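Monthly cell check, two-armed handling robot, parts shelf cell
Filled in: October, with comments
Cell name on the log: Sestgate 2
Hour counter at start: 1,487
Items on the sheet: 67 in the full version, this is the short monthly one plus the bits I added

I've typed this up from my scribbled copy so the next person on the rota can read it. The marks are OK, WATCH, FIX or N/A. Where I've put a comment it's because I'd have wanted one when I took this cell over, and the old sheets were just a column of ticks with a tea ring on them. Comments at the bottom from whoever wants to add one.

SECTION A. BEFORE YOU SWITCH ANYTHING ON

A1. Stop button pressed in, key out and in your pocket. OK
Yes, in your pocket. On the hook doesn't count, I've said this before and I'll keep saying it.

A2. Mains lead and plug, look for nicks and crushed spots. OK
Run the lead through your fingers for the whole length if you can get at it. Last winter we had a flat spot where a trolley had been parked on it, and you'd never have found it by eye.

A3. Floor leads clear of the walking route. WATCH
Not dangerous, but I don't love it. Power strips and leads have a way of creeping out a few centimetres a week, and this month I pushed things back with my foot and then felt guilty and did it properly by hand. If it's crept again next month I'm going to ask for a bit of floor trunking.

A4. Carpet tiles flat, no lifted corners. OK
I walk it in socks! Sounds daft but you feel a lifted edge straight away. Shoes back on before you carry on, obviously.

A5. Packing film and empty cartons away from the robot. FIX
Clear film is the one thing I properly nag about. It's nearly invisible on grey carpet, it slides under your shoe, and it gets drawn into a joint like nothing else. Check the robot's body for it as well as the floor, and lift it off with the power down. Don't tug. If a bit has gone into a gap, turn the joint by hand until it comes free on its own.
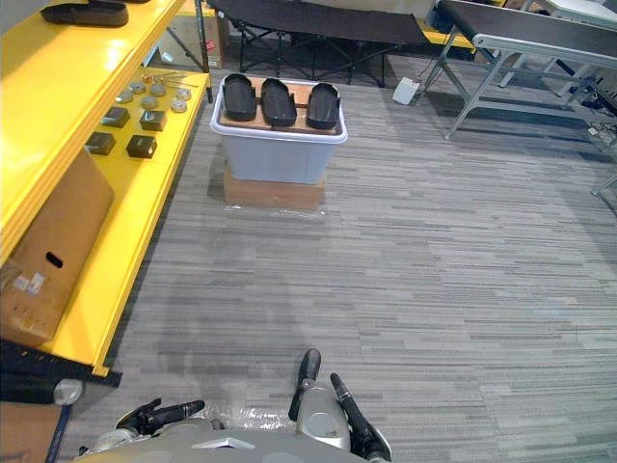
The rule we agreed is that film goes in the bag the moment it comes off whatever it was wrapping, and that includes film off spare parts, new trays and anything that arrives from Mittal, who wrap everything as if it were going to sea. I've marked A5 as FIX until the whole floor is done and I've had a second look with a torch.

A6. Shelf fixed and not rocking. OK
Push at both ends, top and bottom. A shelf that moves a couple of millimetres will have the robot missing its pick-ups all day, and you'll waste a morning blaming the software. I did exactly that in my first month.

A7. Shelf paint, look for chips and sticky patches. OK
Wiped down with the mild cleaner. Don't use the strong stuff, it leaves the yellow dull in places and the shiny bits next to the dull bits upset the head camera.

A8. Small parts laid out in their rows. OK
Discs, rods and blocks all need to be on the shelf before a run. Rods are the ones that roll. If you find one on the carpet, put it aside and check it's straight before it goes back.

A9. Bin stand, board and trays level. WATCH
We've got the bin up on a flat carton to get the height right, with a board across the top for the trays. It works fine, but cardboard squashes over time, so put the level across the board both ways every single month. This time it was within limits. I'd like a proper stand and I've put in for one – no answer yet.

SECTION B. ARMS AND HANDS, POWER STILL OFF

B1. Arm bolts and flange screws, visual plus paint marks. OK
I put a dab of marker across each screw head and the metal beside it, so if a screw turns you see the line break. If you ever find a broken line, don't just nip it up and carry on. Stop, write it down, take the screw out, look at it, refit it with fresh thread lock and make a new line.

B2. Round joint housings, clean and no grease showing. OK
Dry cloth only. A trace on the cloth is fine, a smear you can photograph is not.

B3. Finger joints move freely by hand. OK on the left, WATCH on the right
One finger on the right hand feels a touch gritty near the base when I curl it. It comes back by itself, so I'm leaving it in service, but I've ordered a joint kit from Itano so we're not caught short. Do this check slowly, one finger at a time, and compare with the same finger on the other hand. Your own hands are the best tool you've got for this one.

B4. Thumbs, side-to-side play. OK
A little is normal. If it clicks, it isn't.

B5. Cables at the wrists. OK
There should be enough slack for the wrist to turn right round to its stop and back, and not so much that a loop can catch on the shelf. I turn each wrist by hand to both ends and watch the cable the whole way. If you re-tie one, use the soft straps. Plastic ties pulled tight are how we lost a cable in spring, and it took me 8 hours to find the break (I'm still cross).

B6. Sleeves at the base of the arms, no splits. OK
Open out the folds with your thumbs and look down into them. Splits start in the bottom of a fold where you can't see them.

B7. Grip surfaces clean. OK
Wipe with the lint-free cloth. Oil from the discs builds up and then the big panels start to slip, which you'll hear before you see.

SECTION C. POWER ON, SLOW SPEED

C1. Start-up with both hands open and clear of the shelf. OK
Stand where you can reach the stop. Have somebody in the room with you. I know it's slow and I know it's boring.

C2. Home position, both arms. OK
Check it against the tape marks. Left was dead on. Right was a hair off and came good after a second homing, so I've noted it in the log.

C3. Open and close each hand, five times. OK
Listen more than you look. The gritty finger from B3 made no noise under power, which cheered me up.

C4. Hold test, large black panel, one hand. OK
Pick up by the rim, lift well clear of the shelf, hold for two minutes. I stick a bit of tape on the rim next to the thumb so I can tell if it creeps. It didn't. Keep the other hand open and out of the way while you do it, and don't stand underneath the panel to get a better look – that sounds obvious but we've all leaned in.

C5. Small black part stays put on the shelf during the hold test. OK
It's a cheap vibration check. If the little one walks across the shelf while the arm is holding, something is shaking that shouldn't be. Put it down upright and leave it alone.
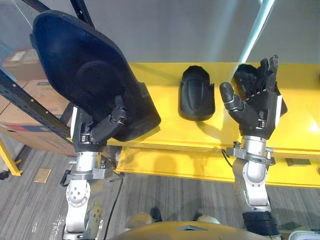

C6. Put the panel back, slowly. OK
Watch the lower edge as it comes down to the shelf. If it touches early, your shelf height is out, so go back to A6 and then A9 before you start changing numbers.

C7. Glare on the shelf. WATCH
Bright patches come and go with the lights and the time of day. I do this one at nine in the morning and again after lunch if I can. No missed picks this time, but log it if you get any, with the time next to it.

C8. Stop button under power. OK
Press it with the arm moving at slow speed and nothing in the hands. It must stop at once and stay stopped when you pull the button out again. If it starts moving by itself at that point, cut the mains and ring me, whatever time it is.

C9. Short run, small parts. OK
216 picks with no drops, which is the number on the sheet and I've no idea who chose it. It's long enough to get everything properly warmed up, so I've never argued.

SECTION D. WRIST CAMERAS

D1. Lens clean, both sides. OK
Blow first, then wipe. If you wipe first you're just grinding the dust in. I use a little rubber puffer and then one of the lens cloths from the blue packet, and please put the packet back in the drawer.

D2. Camera mount tight. OK
Same marker line trick as B1. These screws are tiny, so two fingers on the driver and no more than that.

D3. Live picture from each camera, hand still. OK
Things very close to the lens will be soft and there's no point fiddling with the focus to try to cure it. What you want is a sharp edge on something further off. Printed marks are good for this, and so is any lettering you happen to have in view. If the print is soft too, then you've got a dirty lens or a loose mount, so go back to D1 and D2.

D4. Parts of the hand in view are where they were last month. OK
I keep last month's picture up on the laptop and flick between the two. If the gripper has moved in the picture, either the camera has shifted or the finger has, and you need to know which before anybody runs the cell.

D5. Picture holds steady while the arm moves. OK
A little shimmer at the start of a move is normal. Drop-outs aren't. If you get a drop-out, go straight back to the wrist cable.

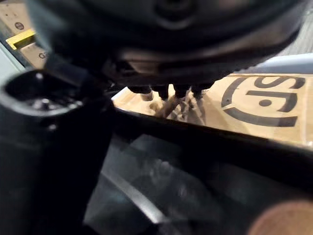
Mutora night shift asked whether D4 could be done before D1, to save walking back to the laptop twice, and said they'd been doing it in that order since the summer with no trouble. They also wanted to know if a smudge that doesn't cover the printed mark can be left until the next month's check.

My answer on the first one is yes, if you like, but then do D4 again after you've cleaned, as wiping the lens is exactly when you might nudge it. On the second, no. Clean it. It takes a minute and smudges spread.

SECTION E. LEAVING THE CELL

E1. Both hands empty, arms at home. OK

E2. Parts back in their rows, panel off the robot. OK

E3. Tools counted back into the roll. OK
The small driver was missing for a while. It was behind my ear.

E4. Power down, stop button in, key back in the cabinet. OK

E5. Log signed and hour counter written in. OK

STILL OPEN FROM THIS CHECK
A5, film, second look with the torch.
A3, floor leads, trunking to be asked for if they've moved.
A9, proper stand for the bin.
B3, right hand finger, joint kit on order from Itano. Fit when it arrives, then redo B3, C3 and C4.
C7, keep logging the glare times.

If you're doing November, take the puffer from my desk, the one in the drawer has a hole in it.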